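Jandonska pear

The Jandonska is a late pear grown in the Zisance valley. It is picked in September, while still hard, and ripens indoors over 90 days.
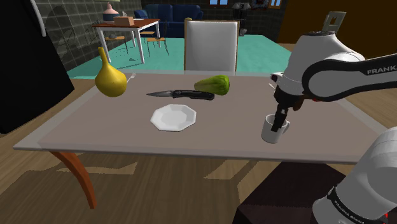

Brzozowska held that the fruit was a chance seedling – older growers called it a cross.

The valley has 108 orchards, most of them small. Much of the crop is dried, and the peel is steeped for a tea drunk plain from a mug. 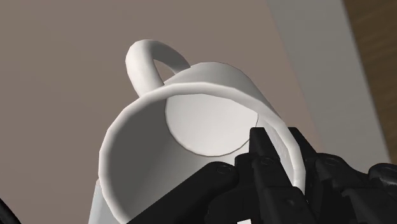 According to Siriwardena, the tea was first made with cores as well. Fresh fruit is sold in Astetti until spring.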